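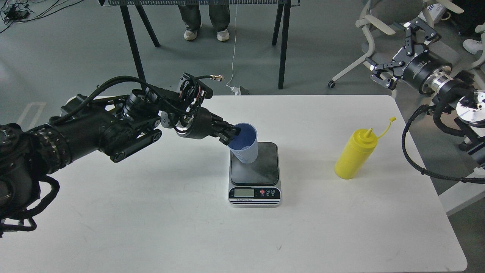

I have been a measuring cup person my whole life, and I'm here to tell you I was wrong, or at least lazy, and that you should go get a kitchen scale and put it in the middle of the table where you can't ignore it.

I know, I know. You've heard this from bakers, and bakers are insufferable about it. My friend Rhona Kerr has been on me about scales since we shared a kitchen in Ilthorpe, back when I was making pancakes out of a coffee mug and a prayer. She'd stand there with her flour in a bowl, watching the little number climb, and I'd be over on my side of the counter leveling off a cup with the back of a butter knife and getting flour all down my shirt. Her bread was better than mine. I put it down to talent for years (hers) and the oven (mine, which was the same oven, so I'm not sure what I was thinking).

What finally got me was pancake batter. I'd started keeping mine in a squeeze bottle, one of those plastic ones with the cone-shaped tip and the cap that hangs on by a strap. If you don't own one of these, please go buy one before you finish reading this! They cost next to nothing and they do oil, batter, icing, salad dressing, all of it. But a squeeze bottle only works if the stuff inside is the right thickness. Too thick and you're wringing its neck over the stove. Too thin and it runs out of the tip all by itself, across the pan and into the next pancake. And my batter was different every single weekend, from the same recipe, the same cup and the same me.

So in March I bought a cheap scale, one with a white body and a few buttons, and I did a little test at the kitchen table. I scooped four cups of flour the way I always do and weighed the lot. 524 grams. Then I dumped it back in the bin, scooped four more, and got a number 19 grams higher. Fine, you might say, 19 grams, who cares. But I'd been trying hard that time! I was on my best behavior, with the scale right there judging me. Imagine what I do at seven in the morning with the radio on.

The part I really want to argue about, though, is liquids, because even people who've come around on flour will tell you a measuring cup is good enough for milk. I've got a whole family of plastic cups with lines up the side, and I'm fond of them, but have you ever tried to read those lines? You have to crouch. You have to get your eye level with the table like you're lining up a pool shot, and then the light's wrong and the markings are faint from all the washing, and you stand up again and just guess. With a scale you set your bowl down, hit the button that takes you back to zero, and tip the cup over it a bit at a time until the number says stop. No crouching. My knees are in favor.

Now, I do have complaints. The screens are too small on all of them, and the writing on the front seems to be meant for ants. The cheap ones shut themselves off while you're hunting for the baking powder, and then you come back to a blank display and have no idea what you'd already put in – I've thrown out two bowls of batter that way and sworn at both. And I wish somebody would settle on which button is zero and which is off. Kenneth Yule, who lives downstairs and owns a fancy Stomar one, has put a dab of nail polish on his so he doesn't hit the wrong one. I laughed at him and then went and did the same.

There's also the argument that weighing takes the fun out of cooking, and I get it, I do. My grandmother never weighed a thing. But my grandmother made the same six dishes for fifty years, and her hands knew what they were doing. Mine don't. I make something new, I like it, I want it again next week, and all I have to go on is a card that says "milk, some." I'm not weighing the salt on my eggs here. Soup can look after itself. But anything with flour in it, or anything that has to come out of a bottle in a nice steady line, goes on the scale now.

The cups have stayed, by the way. I still use them to carry things from the counter to the bowl, and the light ones are great for pouring slowly. I just don't believe what's written on the side anymore. Rhona is being very gracious about the whole thing, except that she's started mailing me recipes in grams.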